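Forums > Automation > Purchasing and Budget > Hand-held grippers for household tasks

How many hand-held grippers should we budget for bedding and laundry tasks?

Yolanda Benítez
February 2023

We are planning a purchase of hand-held two-finger grippers for recording manipulation of soft household goods: blankets, duvets, pillowcases, towels. The recordings will be used to train a policy for a single arm that we already own. Operators will work in furnished bedrooms, one operator per room.

I have two quotes. Fudero wants $1,181 per unit with flat pads, camera mount included, camera not included. Tejada wants $1,737 per unit with the camera, a spare set of pads and a hard case. My equipment line covers either one without trouble for two units, but a third has to be justified in writing.

Most of the work is a plain pinch and lift on thick fabric, with the item partly on the bed.

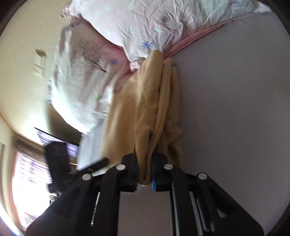

The pads need to close on a fold without slipping and let go without dragging the fabric along. I would like to know whether flat pads are adequate for fleece, how many spares to order, and whether a third gripper is a reasonable request for two operators. Delivery would have to be before the end of April.

Gediminas Paulauskas

Order three. Two operators means two units in use and one on the shelf. If a linkage works loose, you lose an operator for as long as the repair takes, and shipping both ways from a small vendor can run to weeks. Put the idle labor cost in your written justification next to the unit price. Purchasing departments understand that comparison.

On the quotes: they are not comparable as written. Add the camera, lens, memory cards, batteries and a case to the Fudero price before you decide. Our own add-ons came to $357 per unit, excluding labor for calibration. Your figure will depend on the camera.

Flat pads are fine for fleece. The nap gives plenty of friction and the fold compresses. Thin cotton sheets are harder, and there I would want a softer pad with some texture. Buy pads by the set and replace both sides together — uneven wear shifts the grip point.

Also ask both vendors for the maximum opening and the closed pad gap. A folded duvet edge is thicker than people expect when they read a data sheet. Finally, check that the finger geometry matches the gripper on your arm. If it doesn't, budget for a matching set of fingers on the robot side.

Philomena Abugri

We bought from Tejada. No complaints. Get the case.

Young-sook Nam

I agree with three units, but would split the order. Buy one, use it for 14 working days on the heaviest item you have, then buy the other two. Ask for the quoted price to be held in writing over that period. With an April deadline you have time for this if the first order goes out now.

Things missing from most first budgets: a torque driver for the pivot screws, thread locker, storage drives, and operator breaks. The last one is a real cost. Holding a gripper at bed height all day is tiring, and planning a full shift of recording per person will give you numbers you can't meet.

Comments (3)

Kanako Kobori: Does anyone know if Sondumex pads fit the Fudero fingers? The hole spacing looks the same on the drawings.

Gediminas Paulauskas: Same spacing, different screw length. You need the shorter ones.

Yolanda Benítez: Thanks. I have asked Tejada for a price hold and will submit for one plus two.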